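Ce site utilise des cookies pour mesurer l'audience. En poursuivant votre navigation, vous acceptez leur utilisation. [Accepter] [Paramétrer]

4. Entretien du revêtement textile

Ce chapitre concerne les panneaux et plateaux habillés de tissu de la gamme Skidside. Pour les finitions peintes, voir le chapitre 5.

4.1 Dépoussiérage

1. Retirez les objets posés sur le tissu.
2. Montez l'embout plat sur l'aspirateur et réglez la puissance au minimum.
3. Aspirez toujours dans le même sens, sans appuyer.

Note : n'utilisez pas de brosse rotative.

4.2 Taches

1. Absorbez le liquide avec un chiffon blanc, sans frotter.
2. Diluez 2 bouchons de nettoyant Pumphrey dans un litre d'eau tiède.
3. Tamponnez du bord de la tache vers le centre.
4. Laissez sécher 12 heures avant de remettre le plateau en service.

ATTENTION : ne versez jamais le produit directement sur le tissu. Les solvants et l'eau de Javel décolorent la fibre de façon définitive.

4.3 Contrôle de l'aspect

Examinez la surface sous un éclairage rasant, puis de face. De légers écarts de teinte dus à la lumière sont normaux sur les tissus chinés.

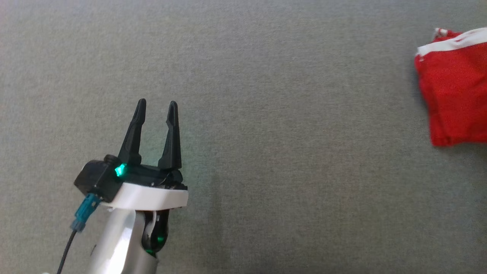 Fig. 7 – Tissu gris chiné, surface unie.

Si une auréole persiste, reprenez le point 4.2 une seule fois. Au-delà, commandez une housse de rechange (réf. 143).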